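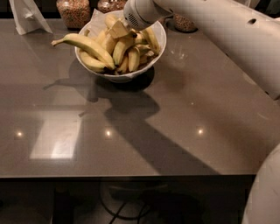 Public reaction to a new attraction in a shopping center usually starts before anyone has ridden it. People see a clip or a photo, picture themselves at the top, and post. In this unit we treat those posts as data about perceived risk, and keep them apart from the engineer's estimate of the risk. The first factor to look for is familiarity. A white bowl piled high with bananas gets no second look from most people, although anyone who has swept a store floor knows what a dropped peel can do. An indoor zip line is new to nearly everyone who sees it, so it gets the full treatment.

Unit 6: Indoor Attractions and Public Worry
Revised 2 September 2018

6.1 The Pudbridge case

The reading pack covers the Pudbridge Galleria, which opened an indoor zip line across its central atrium. The ride was supplied by Bendau and sold under the name Flunesix. The line is 77 meters long and passes over the food court. A shopper's video of a test run was posted two days before opening and drew 4,000 comments in the first evening.

Read the comments in Appendix B before you read the inspection report. If you do it the other way around, you will grade the comments against the report, and that is a separate exercise (see 6.4).

6.2 Coding the comments

The working sample is 694 comments. Each one gets a single main code:

D - dread (falling, cable snapping, children)
C - control (who checks it, who stops it, can I get off)
T - trust (in the mall, the supplier, the city)
J - joke with no clear position
P - wants to ride

Jokes cause the most trouble. "I'll bring my will" is a joke, but it also says something about dread. Code it J only if you cannot defend another letter. Write the second-choice letter in the margin so we can compare in section.

Replies are coded on their own, without the parent comment. Deleted comments stay in the count as blank.

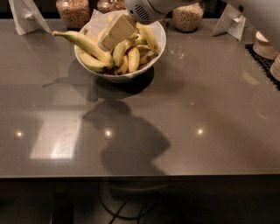

Fig. 6.1. Bananas in a white bowl, with a pale block held above them.

6.3 What the operator said

The mall put out two statements. The first gave the rated load of the harness, 200 kilograms, and nothing else. The second, released the next day, said who inspects the line, how often, and what happens if a rider stops halfway. Replies to the second statement were calmer. Note that most of the early comments were coded C, and the first statement did not answer any of them.

Khoo's model (handout 5) predicts this. A number helps only if it matches the question being asked. 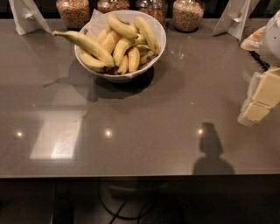

News stories about Pudbridge quoted very few of the comments, and nearly all of those were coded D. This is a selection effect, and you should expect it in every case we cover. Reporters pick what sticks out. In a heap of bananas lying in all directions, the long one reaching past the rim of the bowl is the one you notice first, and it tells you little about the rest of the pile. Check any quoted comment against the full sample before you call it typical.

6.4 For section

Bring your coding sheet and one page on the following: which of the comments in Appendix B raise a point that the inspection report also raises? Roughly half the class last year missed the ones about hair and loose scarves.

Courses > Risk and the Public > Unit 6
Syllabus | Readings | Handouts | Grading | Contact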